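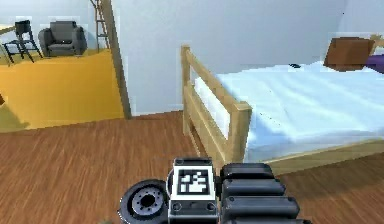 "Una copia que no has restaurado nunca es un deseo": conversación con Seema Pal, de Vindeck

Seema Pal llega a la videollamada con una taza enorme de té y pidiendo disculpas por el ruido de la calle, que desde este lado apenas se oye. Lleva cuatro años al frente de producto en Vindeck, una empresa pequeña que hace copias de seguridad para herramientas en la nube, y en marzo le tocó explicar a clientes y plantilla la compra de Kekel, el equipo que desarrollaba un sistema para vigilar permisos y accesos. Habíamos quedado en hablar media hora y acabamos hablando casi dos, en buena parte por mi culpa, porque empecé preguntándole cómo se había metido en esto y la respuesta pasaba por una gestoría, un servidor debajo de una mesa y un jefe que guardaba las cintas en el maletero del coche.

"Yo entré allí para llevar la contabilidad", cuenta, riéndose. "Un día se borró la carpeta de un cliente, alguien dijo que no pasaba nada porque había copia, y la copia estaba vacía. Vacía del todo. Llevaba meses guardando una carpeta que habían cambiado de sitio. Me pasé el verano reconstruyendo facturas a mano y creo que todavía no se me ha quitado el susto".

De aquel verano le viene la manía, que ella misma llama así, de preguntar a todo el mundo cuándo fue la última vez que recuperó algo de verdad. Se lo pregunta a los clientes, a los proveedores y, según me confiesa, también a su hermana con las fotos del móvil. "La gente te enseña el panel con todo en verde y se queda muy tranquila. Y yo les digo: muy bien, ahora devuélveme este registro tal como estaba hace un mes. Ahí empiezan los silencios".

Con la compra de Kekel, Vindeck ha pasado a tener 17 personas más y un producto que, en principio, se vendía a otro departamento. Le pregunto si no es mezclar dos oficios distintos, el de guardar los datos y el de vigilar quién los toca. Se lo piensa un rato antes de contestar. "Son dos oficios, sí, y durante mucho tiempo yo misma defendí que fueran por separado. Pero mirábamos las incidencias de los clientes y casi siempre el origen era el mismo: alguien tenía permiso para borrar algo que no tenía por qué borrar. Un becario con permisos de administrador, una integración antigua que seguía viva. Nosotros recuperábamos los datos y a las tres semanas volvía a pasar".

El caso que más repite es el de Upadhyay, una distribuidora de material de oficina que fue de las primeras en probar las dos herramientas juntas. En la primera revisión aparecieron 1034 cuentas con acceso a la base de clientes, en una empresa con unos 200 empleados. "Había cuentas de gente que se había jubilado, cuentas de prueba, cuentas con nombres que no le sonaban a nadie", recuerda. "La responsable de sistemas, Rajeshwari Varma, se lo tomó con un humor estupendo. Imprimió la lista y la fue tachando con bolígrafo, departamento por departamento, preguntando a cada jefe".

Hablé después con Varma por teléfono, y confirma lo del bolígrafo. "En pantalla todo el mundo me decía que sí sin leer", explica. "Con el papel delante se sentaban, se ponían las gafas y empezaban a decir: este no, este tampoco, este se fue a Valencia. Tardamos bastante más de lo que había prometido a dirección, pero lo volvería a hacer igual". Lo que no le gustó tanto fueron los avisos del principio, que llegaban a cualquier hora y sin orden de importancia. Pal lo admite sin rodeos: las primeras versiones avisaban demasiado y hubo que rehacer esa parte con el equipo de Kekel, que tenía sus propias ideas al respecto y las defendió con ganas.

La integración, claro, tampoco ha sido un paseo. El nuevo módulo conjunto se llama Revoner, nombre que salió después de una discusión larguísima y que a Pal, dice bajando la voz, no acaba de convencerle - "suena a jarabe para la tos". Todavía quedan dos pantallas de inicio de sesión, dos manuales y dos maneras de llamar a la misma cosa. "Nosotros decimos 'punto de restauración' y ellos dicen 'estado'. Parece una tontería hasta que un cliente te llama a las ocho de la mañana, nervioso, y cada uno le contesta con una palabra".

¿Y los precios? Aquí se pone un poco más seria. Los clientes que ya tenían uno de los dos productos conservan su tarifa hasta que les toque renovar, y el módulo nuevo se contrata aparte. Reconoce que ha habido quejas y que algunas le parecen razonables, sobre todo las de las empresas más pequeñas, para las que está preparando una versión recortada de la que prefiere no dar fecha.

Antes de despedirnos le pido un consejo para quien no tenga presupuesto para nada de esto. "Que elija un archivo cualquiera, uno que le importe, y que intente recuperarlo esta tarde", responde. Luego me pregunta cuándo lo hice yo por última vez. Le digo que tengo que mirarlo, se ríe, y me hace prometer que le escribiré para contárselo.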